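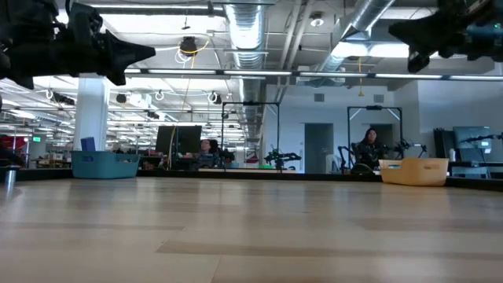 Pirkberg, 29/06/2019

4. Preparación y desarrollo de la demostración en jornada de puertas abiertas

4.1. Objeto de la sección

La presente sección establece el procedimiento que debe seguir el personal de Ernlow para montar, presentar y cerrar la demostración de manipulación a dos brazos ante grupos de visitantes. Es aplicable a la mesa de demostración de la sala principal. Los puestos situados al fondo de la sala se rigen por la sección 6 y pueden seguir en servicio durante la visita.

La responsable de la demostración es Golshifteh Akbari. Toda modificación del montaje requiere su autorización previa.

4.2. Material necesario

Cesta de plástico verde azulado
Cesta de plástico beige
Vaso metálico pequeño
Hoja de registro de la sesión
Tarjeta de acceso a la secuencia Yazdani

No se utilizarán recipientes de vidrio ni objetos aportados por los visitantes.

4.3. Montaje de la mesa

1. Retire de la superficie de madera cualquier objeto ajeno a la demostración y pase un paño seco.

2. Coloque la cesta verde azulada en el lado izquierdo, delante del pilar blanco cuadrado.

3. Coloque la cesta beige en el lado derecho, próxima al borde posterior de la mesa. El centro debe quedar despejado.

4. Sitúe el vaso metálico en el extremo izquierdo. El vaso se reserva para la segunda parte de la demostración y no debe desplazarse durante la primera.

5. Compruebe que las dos pinzas se encuentran en posición de espera, elevadas a ambos lados de la mesa y orientadas hacia el interior.

6. Verifique que ningún cable de techo invade el recorrido de los brazos. Si fuera necesario recogerlo, solicite la intervención de mantenimiento.

Nota: la posición de las cestas admite pequeñas variaciones. Si se sustituye una de ellas por otra de tamaño distinto, deberá repetirse la calibración descrita en 3.5.

4.4. Puesta en marcha

1. Conecte la alimentación desde el armario general y espere a que finalice la comprobación automática.

2. Cargue la secuencia Yazdani con el programa de control Breltach.

3. Ejecute un ciclo completo sin público. La velocidad de demostración está fijada en el nivel 14 y no debe aumentarse.

4. Anote el resultado en la hoja de registro. En caso de error 1670, interrumpa la preparación y consulte el apartado 9.2.

PRECAUCIÓN: no introduzca las manos entre las pinzas mientras el sistema tenga alimentación, aunque los brazos permanezcan inmóviles. Para recolocar un objeto, pulse la parada de emergencia y espere la confirmación del operador.

4.5. Recepción del grupo

El aforo máximo es de 26 personas por turno. Los menores deberán ir acompañados de un adulto en todo momento.

1. Reciba al grupo en la entrada de la sala e indique la situación de las salidas.

2. Acompañe a los asistentes hasta la línea de observación. El paso a la zona de oficinas no forma parte del recorrido.

3. Explique brevemente la tarea: los brazos toman objetos de una cesta y los depositan en la otra. Evite ofrecer cifras de rendimiento que no figuren en la ficha entregada al público.

4. Señale los puestos del fondo y sus bastidores metálicos negros, donde trabajan otros operadores. Ruegue a los visitantes que no se dirijan a ellos -- las preguntas se atenderán al terminar el turno.

5. Inicie la secuencia únicamente cuando todo el grupo se encuentre detrás de la línea.

Nota: se permite tomar fotografías sin flash desde la línea de observación. No se autoriza fotografiar el contenido de los monitores.

4.6. Incidencias durante la demostración

Si un objeto cae sobre la mesa, deje que el brazo complete el movimiento y detenga después la secuencia. Si cae al suelo, no lo recoja hasta que haya terminado el turno.

Si una pinza entra en contacto con el borde de una cesta, pulse la parada de emergencia, informe al grupo de la interrupción y avise a la responsable. La reanudación corresponde exclusivamente a esta -- el guía no está autorizado a reiniciar el sistema.

4.7. Cierre

1. Lleve ambos brazos a la posición de espera y desconecte la alimentación.

2. Guarde el vaso y los objetos sueltos. Las cestas pueden permanecer sobre la mesa entre turnos.

3. Firme la hoja de registro y entréguela a la responsable antes de abandonar la sala.

Las hojas de registro se conservarán hasta la revisión de diciembre. Para las visitas concertadas fuera de la jornada de puertas abiertas, véase la sección 5.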